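Nov 5, 2011
By Leen Kassab, Somden Press Office
Reading time: 2 minutes
Print this page
E-mail this page

SOMDEN OPENS BATHROOM FITTINGS ROOM AT RAWASHDEH

Somden, the supplier of bathroom furniture and fittings, announces the opening of its new display and training room at Rawashdeh. The room will serve householders planning a bathroom, as well as fitters and cleaners who wish to improve their knowledge of the goods they handle. It is the second such room to be opened by the company and the first to offer regular teaching alongside the display.

Visitors will find the main pieces of a family bathroom together on one floor. A white rectangular bath stands clear of the walls on polished grey marble, with a toilet beside it and dark taps and a curved black spout at its front. Somden has chosen to show the bath as a freestanding piece so that customers may walk up to it, reach over the rim and judge its height and depth for themselves.

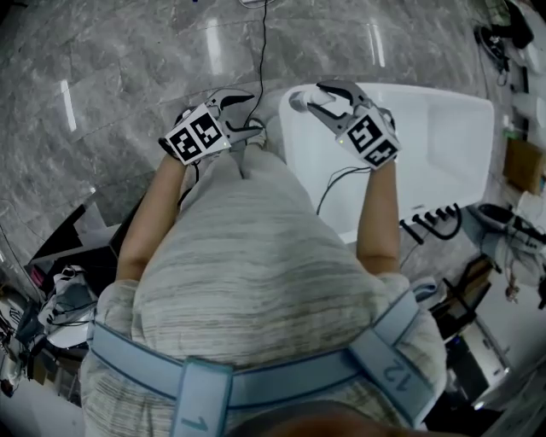
"People often order a bath from a printed page and first meet it on the day of delivery," said Ziad Qaisi, managing director of Somden. "We would like them to come to us beforehand, bring the measurements of their own room and take their time. A bath is a heavy thing to send back."

Work on the room began in July under the direction of Canan Türkmen, head of display. The marble floor was laid first and the walls were finished afterwards. Ms Türkmen's department also prepared a printed guide to measuring a bathroom at home, which covers door widths, the swing of cabinet doors and the space needed in front of a toilet. Copies are free of charge and may be taken away.

The teaching programme will be led by Fadi Smadi, who joined the company from the fittings trade and has charge of all training at Rawashdeh. Courses last 2 days and are limited to 12 places. The first day deals with fittings: the parts of a tap set, the seating of a spout, and the care of rims and edges while other work is carried out near by. The second day is given to the finished room, including the cleaning of white surfaces, the safe handling of small items and the final check before a customer is shown in.

Mr Smadi said: "Much of the trouble we are called back for is small. A handle has been tightened too far, or a white finish has been rubbed with the wrong cloth. These are matters of habit, and habits are best formed with the real thing in front of you."

Storage has been given equal attention. A white vanity cabinet with drawers forms part of the display, its top left nearly clear apart from two small bottles. Customers may ask staff for advice on drawer depth and on the height at which a cabinet should be set for children or for older members of the household.

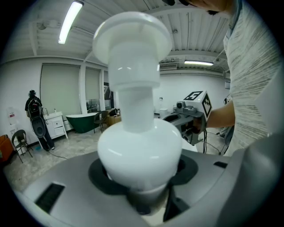 Endari, the company's delivery partner, will carry orders placed at Rawashdeh. Sombat Thaweesak, who manages the Endari account, confirmed that baths ordered at the room will be delivered within 15 working days where the model is held in stock. Delivery includes carrying the bath to the room in which it is to be fitted, provided that the customer has sent in the door and stair measurements asked for in the guide. Old baths can be taken away on the same visit by prior arrangement.

Somden wishes to remind customers that fitting is not included in the price of goods and should be agreed separately with a qualified plumber. A list of fitters who have completed the Rawashdeh course will be kept at the front desk once the first courses have ended.

The room opens at 9 in the morning. Householders may visit without an appointment, although those who wish to go through a full room plan with a member of staff are asked to book. Places on the training courses must be reserved in writing through the Somden training office.

Notes to editors

Somden supplies baths, toilets, cabinets and taps to homes and small hotels. Requests for interviews with Mr Qaisi or Ms Türkmen should be addressed to Leen Kassab at the Somden Press Office.

Print this page
E-mail this page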